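Manham House Residents' Association
Minutes of the July general meeting

Held in the ground floor common room, 7 p.m.

Present: Wumpini Abubakari (chair), Chia-hao Chiu (minutes), residents of units 2, 3, 5, 8, 9, 11 and 14
Apologies: units 6 and 12

1. Minutes of the previous meeting

Taken as read. Unit 9 asked that the item on bicycle storage be corrected to say the side passage, not the rear passage. Corrected and accepted.

2. Matters arising

The hallway light outside unit 3 has been fixed. The front door closer has not. Wumpini has rung Akinola Property Maintenance twice and will try again. Unit 8 said the door bangs loudest in the early morning and asked people to hold it until it catches.

3. Shared kitchen

a) Sink. There was a long discussion about dishes. Unit 5 said that things are left in the left basin overnight and that whoever comes down first ends up washing them. Unit 2 said this was mostly after the Sunday lunches. It was agreed that dishes are to be washed, dried and put away by the person who used them, on the same day. Anything still in the sink the next morning will go in a tub under the counter for a week and then to the op shop.

b) Drainer. The expandable drainer is to stay over the right basin. It has been turning up in the laundry. Unit 11 asked whether it could be put away between uses so that the right basin is free for rinsing vegetables. Others found it handy where it is. Left as is, and anyone who needs the basin can lift the drainer off and put it back.

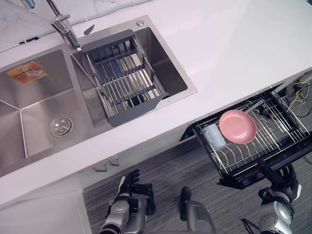 c) Dish drawer. Several people have been loading the drawer without rinsing anything first. Rice and coffee grounds were the main complaints. Plates are to be scraped into the green bin before they go in. Good knives and wooden spoons are to be washed by hand. The drawer should be pushed fully closed after loading, as unit 14 caught a shin on it last month. Chia-hao will write out the instructions again, in larger print, and tape them inside the cupboard door.

d) Strainer. The strainer in the left basin is to be emptied into the bin and not tipped down the drain. Lallo Plumbing charged us $513 for the last call-out and the plumber said most of it was food scraps and fat. Unit 3 offered to bring down a jar for cooking fat. Accepted with thanks.

e) Sponges. To be replaced on the first of each month from the kitchen money. Unit 9 does not want bleach used on the countertop. Wumpini said the installer's sheet recommends dish soap and warm water and nothing stronger. Agreed.

f) Splashback. Wipe down after frying. Unit 2 asked if the clip on the splashback could be used for notices. It was felt that paper next to a sink would not last, and notices should go on the corkboard.

4. Carpet

The striped carpet was discussed. Unit 8 would like it replaced. Trarnberg Floors quoted $1,000 for a professional clean of all the common areas, to include moving the furniture and putting it back. Unit 5 thought this was high and said a machine could be hired from the hardware store for $37 a day if two or three people were willing to give up a Saturday.

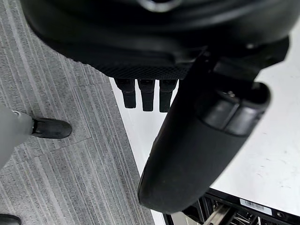
Item 4: the grey striped carpet.

Unit 14 pointed out that the hired machine would not come with anyone to lift the couches. Unit 9 said the same machine left the carpet damp for two days when it was used in her previous building. After some back and forth it was moved (unit 5) and seconded (unit 11) that we hire the machine once, do the stretch nearest the kitchen, and see how it comes up before spending anything more. Carried, with unit 8 against.

Shoes: unit 3 asked again about a shoe rack at the entrance. No objection in principle. Unit 3 to measure the space and bring a price to the next meeting.

Vacuuming stays on the roster. Please empty the vacuum when finished. It was full the last three times unit 2 took it out.

5. Kitchen money

The tin is short. Contributions are collected by Chia-hao, cash or transfer. Units that have not paid for this quarter will get a note under the door. Tea, coffee, dish soap, sponges and bin liners come out of this money. Milk does not, and people should label their own.

6. Roster

The new roster was handed around. Units 5 and 9 have swapped weeks. Unit 12 is away until the end of next month and will do a double turn afterwards. Unit 11 asked that the roster say what the kitchen turn includes, as it has been understood differently by different people. Agreed wording: wipe the countertop and cabinet fronts, clean both basins, run and empty the dish drawer, take out the bins, sweep the floor. The fridge is separate and is done by everyone together before the long weekend.

7. Other business

Unit 14 is looking for the large pie dish with the blue rim, last seen after the June lunch.

Unit 2 has spare lemons and will leave them in a bag by the mailboxes.

Unit 8 asked for the common room window to be kept shut overnight. Agreed.

Actions

Wumpini: front door closer, reply to Trarnberg
Chia-hao: dish drawer instructions, payment notes, type up roster with new wording
Unit 3: fat jar, shoe rack price
Unit 5: book carpet machine

Meeting closed 8:25 p.m. Next meeting to be set by notice on the corkboard.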